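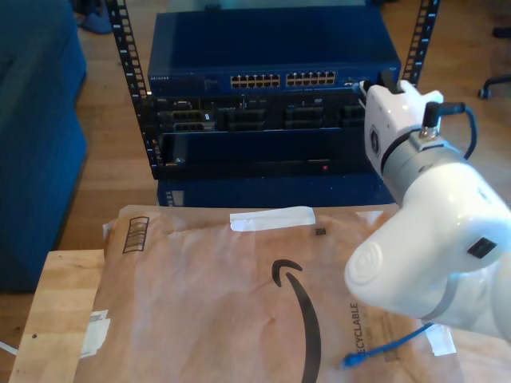 White arm with gripper at the right end of a rack-mounted network switch

Employment and Benefits Law for Non-Lawyers
Handout 3: Reading a Denial Letter and Writing the Appeal
Instructor: Iolanda Araújo
January 3, 2022

Welcome back, everyone! Last time we got through plan documents and summaries, and I know the summary plan description for the Cinville exercise was a slog. The good news is that we finally get to use it. This unit covers what happens when a plan says no to a claim, and I think it's the most satisfying part of the whole course, because careful reading pays off so directly here.

We'll stick to private employer plans covered by ERISA. Plans run by state or local governments and most church plans follow other rules, and we'll come back to those in Handout 6.

1. What a denial has to say

A denial (the regulations call it an "adverse benefit determination") has to be in writing and has to be understandable to the person getting it. At a minimum it should give:

The specific reason or reasons for the denial
The plan provisions the decision rests on
Any additional material needed to complete the claim, and why it's needed
The plan's review procedures and their time limits
A statement of the right to sue under ERISA after an appeal is denied

Health and disability claims carry extra requirements. If the plan relied on an internal guideline, for example, the letter has to deal with that too.

Note that a partial denial counts! If Faraji Nyamweya submits a hospital bill for $3178 and the plan pays $844, the unpaid portion is an adverse determination and he can appeal it. Students miss this one every term. A check arrives, people assume the matter is closed, and the clock is running the whole time.

2. Deadlines for the appeal

For health and disability claims, the claimant gets at least 180 days after receiving the denial. For most other benefits, such as a pension or life insurance claim, the minimum is 60 days. A plan may allow more time, so check the summary. Please put both numbers on your one-page sheet and circle them.

Count from receipt, and keep the envelope. In our practice file, Silviu Pascu's pension denial was dated well before it reached his mailbox, and those extra days turn out to matter in question 2.

3. Ask for the claim file first

This is my favorite part. On request and free of charge, a claimant is entitled to reasonable access to, and copies of, all documents, records and other information relevant to the claim. "Relevant" is read broadly. It takes in what the plan relied on, and also what was submitted, considered or generated along the way, even if the decision didn't rest on it.

The Bukley file we'll use in class runs to more than 400 pages, and the useful material is a single phone note near the back. You'll have a great time finding it — I won't say which page.

Send the request in writing, to the address given in the denial letter, and keep proof of delivery.

4. Building the appeal

Many courts will look only at the record that was in front of the plan when it made its final decision. So the appeal may be the last real chance to add evidence, and everything helpful should go in now: treatment notes, a letter from the doctor, wage records, a statement from a coworker.

Answer the denial reason by reason. Quote the plan language exactly, with the section number, and then say which fact meets it. Compare these two sentences from last year's drafts:

"I have paid into this plan for years and this is unfair."

"Section 4.2 requires 700 hours of service in the plan year. The enclosed payroll records from Brarnach show that I met that requirement."

The first one is completely human and I'd probably write it too on a bad day! The second gives the reviewer something to work with.

For health and disability claims, the person deciding the appeal can't be the one who made the first decision, or that person's subordinate, and can't simply defer to it. If the denial turned on a medical judgment, the reviewer has to consult a health care professional with appropriate training.

5. Exhaustion

Courts generally expect a claimant to finish the plan's internal appeals before filing suit. There are exceptions (futility is the one people raise most, and it's hard to show), plus a rule that can excuse a claimant when the plan fails to follow proper procedures. Read the Lazăr problem in the packet with this in mind.

For next session

Read the Bukley denial letter and mark each required element from section 1. One is missing.
Work out the last day for Silviu Pascu's appeal and show your counting.
Draft a request for the claim file, one page at most.
Mircea Bucur and Charoen Paisan will present the Lazăr problem, with Mircea arguing for the plan.

Bring your marked-up letter on paper if you can. We'll be trading copies.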